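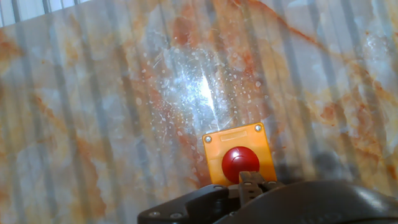
대리석 무늬 상판 위의 빨간 버튼과 로봇 그리퍼. 손목 쪽 카메라로 본 모습.

나는 공개 시연이라는 행사를 좀 의심하는 편이다. 의심하면서도 초대장이 오면 꼭 간다(공짜 커피 때문이라고 말하고 다니는데, 그건 절반만 맞는 말이다). 10월에 테스톤이 연구실 문을 열고 하루 동안 사람을 받는다기에 또 갔다. 그리고 돌아오는 전철에서 내내 버튼 하나만 생각했다. 팔도 아니고, 화려한 영상도 아니고, 주황색 상자에 박힌 그 빨간 버튼 말이다!

순서대로 쓰자면 이렇다. 로비에서 이름표를 받고 들어가니 제일 큰 자리는 역시 스토수스라는 창고용 시스템이 차지하고 있었다. 음악이 깔리고, 조명이 바뀌고, 대형 화면에 물류센터 조감도가 휙휙 지나갔다. 발표하신 분은 시간당 상자 600개라는 숫자를 세 번쯤 말했던 것 같다. 질문 시간에 누가 "실제 현장에서도 그런가요?" 하고 묻자 현장 조건에 따라 560개 정도라는 답이 나왔는데, 나는 차라리 그 560이 마음에 들었다. 처음부터 그 숫자를 말했으면 박수를 더 크게 쳤을 거다. 진짜로.

그 방을 나와서 복도 끝으로 가면 야만 팀이 쓰는 작은 실험실이 있다. 안내 지도에는 이름이 작게만 적혀 있어서 나도 화장실을 찾다가 들어갔다. 거기서 하는 일이 뭐였냐면, 버튼 누르기였다. 로봇 팔이 내려와서, 무늬가 요란한 상판 위에 놓인 버튼 상자를 찾아 누르는 일. 그게 전부다. 옆에 있던 부자(아버지와 초등학생쯤 되는 아들)가 한 번 보고는 "이게 다야?" 하고 나갔다. 이해한다. 나도 처음엔 그랬으니까.

그런데 손목 카메라 화면을 같이 보고 있으면 얘기가 달라진다. 위의 사진이 그 시점인데, 한번 찬찬히 봐 주시길. 크림색 바탕에 주황빛 줄기가 이리저리 갈라지고, 그 위로 빛과 그림자가 세로줄로 깔리고, 버튼 바로 위쪽엔 허옇게 번지는 반사광까지 있다. 내가 기계라면 벌써 집에 가고 싶었을 거다. 버튼 상자부터가 노란빛 도는 주황색이라 대리석 무늬와 색이 꽤 가깝다. 사람이야 빨간 뚜껑이 불룩 솟아 있으니 헷갈릴 일이 없지만, 사람 눈에 쉽다고 카메라에도 쉬운 건 아니다.

설명은 사데트 데미르타쉬 씨가 해 주었다. 통역 없이 영어로 또박또박, 중간중간 웃으면서. 내가 왜 하필 이런 어지러운 상판을 쓰느냐고 물었더니 "당신 집 부엌은 회색 무지인가요?" 하고 되물었다. 아, 한 방 먹었다. 우리 집 식탁은 꽃무늬 비닐보다. 시연장마다 보이는 그 깨끗한 회색 작업대, 그림자 하나 안 지는 부드러운 조명, 나는 그걸 볼 때마다 요리 프로그램에서 미리 썰어 둔 양파를 떠올린다. 편하고 보기 좋은데 요리 실력은 알 수가 없다.

그래서 이 글에서 하고 싶은 말은 이거다. 공개 행사에서는 잘 꾸민 큰 쇼보다 이런 어려운 작은 일을 앞에 세웠으면 좋겠다. 관람객이 지루해할까 봐 걱정하는 마음은 안다. 실제로 지루해하는 사람도 봤고. 하지만 그건 보여 주는 쪽이 무엇이 어려운지를 말해 주지 않아서 생기는 지루함이라고 나는 생각한다. 야만 실험실 문 앞에 "반사광 속에서 버튼 찾기"라고만 써 붙였어도 그 부자는 5분은 더 있었을 거다. 아이한테 손전등을 쥐여 주고 빛을 비춰 보라고 하면? 30분은 안 나갔겠지!

실패 얘기도 해야겠다. 나는 그 방에 꽤 오래 서 있었는데, 그동안 팔이 버튼 옆을 짚고 멈춘 적이 있었다. 큰 방이었다면 음악이 커졌을 순간이다. 데미르타쉬 씨는 그냥 "지금 건 틀렸어요" 하고는 팔을 원위치로 돌리고 노트에 뭔가를 적었다. 벽에는 그날 아침 시험 결과가 종이로 붙어 있었고, 70번 시도해서 18번 실패라고 손글씨로 적혀 있었다. 홍보 담당자가 봤으면 떼라고 했을지도 모르는 종이인데, 나는 그날 본 모든 자료 중에 이걸 제일 믿는다. 숫자가 좋아서 믿는 게 아니라 누가 적었는지, 뭘 센 건지 바로 옆에서 물어볼 수 있어서다.

물론 반론도 있다. 같이 간 아슬르 카흐라만은 (전시 기획을 오래 해서 이런 데 눈이 맵다) 내 말을 듣더니 고개를 저었다. 처음 오는 사람에게는 일단 와, 하는 순간이 있어야 한다는 거다. 와, 하고 나야 작은 방에도 들어간다고. 그리고 투자자도 오고 기자도 오는 날에 실패율을 벽에 붙이라는 건 남의 회사 일이라 쉽게 하는 소리라고 했다. 맞는 말이라 조금 분했다. 나도 큰 방이 없었으면 거기까지 안 갔을 사람이긴 하다. 초대장에 "버튼을 누릅니다"라고만 적혀 있었다면 커피가 두 잔이어도 안 갔을지 모른다.

그래도 나는 비율 얘기는 하고 싶다. 큰 방에 줄이 늘어서 있는 동안 작은 방에는 의자가 두 개뿐이었다. 두 개! 스킨다라는 다른 과제는 아예 포스터 한 장으로 때웠는데, 젖은 수건을 집는 연구라고 해서 나는 정말 보고 싶었단 말이다. 담당자도 안 계셔서 물어볼 데도 없었다. 음악 트는 돈을 조금만 떼어서 그쪽에 사람 한 명 세워 두면 안 되나.

하나 더. 그 버튼은 우리가 흔히 비상정지라고 부르는, 버섯처럼 둥글게 솟은 빨간 버튼과 같은 모양이다. 기계를 멈추라고 만든 모양의 버튼을 기계가 찾아가서 누르고 있으니 보고 있자면 기분이 좀 묘하다. 데미르타쉬 씨에게 일부러 고른 거냐고 물었더니 크고 튼튼해서 좋다고만 했다. 싱거운 대답이었지만 나는 혼자 생각이 많아졌다. 우리는 앞으로 사람 손에 맞춰 만든 물건들을 기계에게 잔뜩 맡기게 될 텐데, 무엇을 누르게 하고 무엇은 절대 못 누르게 할지 정하는 얘기는 어느 방에서도 듣지 못했다. 내년에는 이걸 주제로 방을 하나 내주면 좋겠다. 의자는 넉넉하게.

혹시 내년에 테스톤에 가실 분이 있다면, 큰 방은 오후로 미루고 복도 끝부터 가시라. 아침엔 사람이 적어서 화면 바로 앞에 설 수 있고, 질문도 마음껏 할 수 있다. 벽에 붙은 종이도 꼭 읽어 보시고. 나는 내년에도 갈 거다, 커피는 올해보다 조금 진했으면 좋겠지만.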